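Section 4 - Floor, bin and end of day clear up

Read this before you take over the small room at Dutthorpe. Replaces the old sheet by Eluned Probert. Last changed 9 July 2008, K. Aaltonen.

What you need: roll of bin bags, old towel, bucket, soft brush, dustpan. All in the Mottram cupboard, bottom shelf. If the bags are low put it on the list - they come in boxes of 200 and take ages to arrive.

1. Bin goes in the back corner, left side. Leave it there.
2. Shake the bag open, push it right down, fold the top over the rim all the way round. Bag too small? Wrong roll.
3. Bottles first. Empty any leftover drink in the bucket, cap back on, then into the bin.
4. Cups next. Same thing, drain them.
5. Crumbs last, and only once the mat is dry.

CAUTION: Do not brush a wet mat. You just get paste.
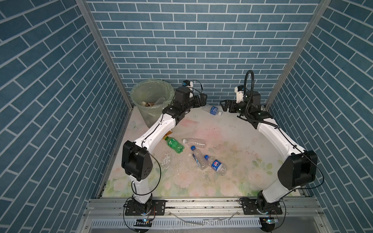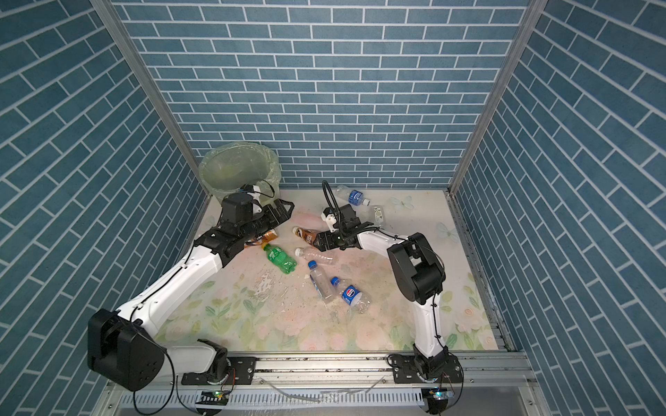

Wet spots need doing before anything gets swept. Lay the towel flat and press, dont rub, the print on these mats wears off if you scrub at it. The pale flowers hide a clear spill pretty well, so get down low and look across the mat toward the blue brick panels, the shine shows up better that way. Press again with a dry bit of towel. Then wait. Fifteen minutes is usually enough, longer in November when the heating is off.

6. Brush from the back wall to the front. Go along the bottom of the panels too, crumbs collect there.
7. Lift the front edge of the mat and check under it. If its damp underneath, prop it up overnight.
8. Tie the bag when it is three quarters full. New bag in right away, see step 2.

Note: the Plullolness cleaner is for the mat only. 2 capfuls to a bucket of warm water. On the wall panels use a barely damp cloth, no cleaner - the white lines go yellow.

Note: sticky patches (soda, juice) need a second wipe with plain water or they pick up dirt by the next day.

CAUTION: Never carry the bin out by the bag. Lift it by the rim, both hands.

Spare mats are ordered thru Ganileo, allow 4 weeks. For filling in the order form see Section 5.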